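Search this site Search Go

We use cookies to keep this site running. OK / More info

Folding hand towels so they fit a narrow shelf

Feb 18, 2018
by Judit Dudás

Quick one today. Three emails this week asking how I get the towels to stand up in the skinny bathroom cupboard at Rullthorpe, so – steps below. Takes a few minutes for a whole basket once your hands know it.

What you need: a flat table, dry towels, that's it. Clean table obviously. I use the long one in the hall. A bed works in a pinch but the folds go soft on you and you end up doing it twice.

First, sort by size. Hand towels in one pile, bath towels in another, washcloths wherever. Don't mix them, the stacks will lean. Give each one a good snap before it goes down. Terry dries stiff on our line in February and the snap loosens it up.

Lay the towel flat, long side toward you. Loop at the top if it has one. Smooth it from the middle out with the flat of your hand, not your fingertips. Pull the corners square. If one corner won't come square the towel has probably shrunk crooked – just split the difference and move on.

Now the long fold. Bring the bottom edge up past the middle, then the top edge down over it. You want a long strip, same width all the way along. Check it against your shelf before you go any further. Ours is 5 inches deep so I fold pretty tight. Yours may be deeper, in which case just fold in half and skip the second bit.

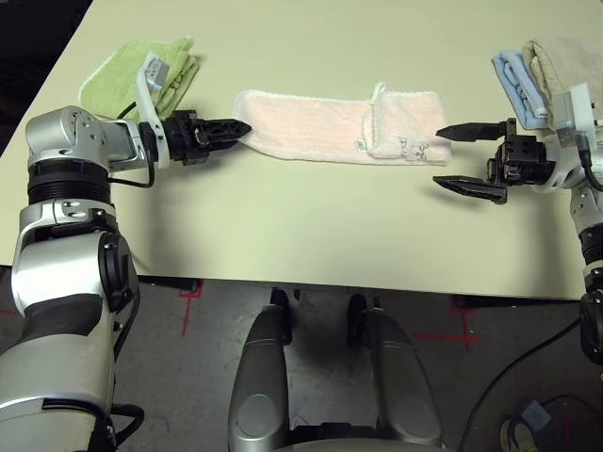 Then the short folds. Take one end and bring it in almost to the middle. Press. Same with the other end. Leave a small gap between the two ends, a finger wide, otherwise it bulges when you close it. Then close it like a book and press again, whole forearm if its a thick one.

Loops and tags: tuck them to the inside on the last fold. If a loop keeps popping out, start again with the towel turned over. I don't bother for the everyday ones. Rozália Balogh wrote in last month to say she leaves every loop out on purpose so she can pull a towel from the shelf by it. Fine if your towels are heavy, mine just come undone.

Stacking. Folded edge to the front, open edges to the back. Same color together if you like that, I do. Max 4 high on a wire shelf. On a solid shelf you can go higher but then people yank from the middle and there goes your afternoon.

Standing them on end works too. Put them in a shallow box, folded edge up, snug but with room for your hand. The box I have is the smallest Dudwood one and it takes a week's worth of hand towels. The Sturnico ones are nicer looking but too tall, you lose sight of whats in there.

A few things people ask –

Rolling? Good for baskets, bad for narrow shelves. They roll off.

Damp towels? No. Back on the line. A folded damp towel smells by morning.

Fuzzy edges that won't lie flat? Run your palm along the border once while the towel is still open, before the long fold. Skip the fabric softener for a few washes as well.

Fitted sheets are coming next, I know, I keep promising.

Get new posts by email
Your email address Subscribe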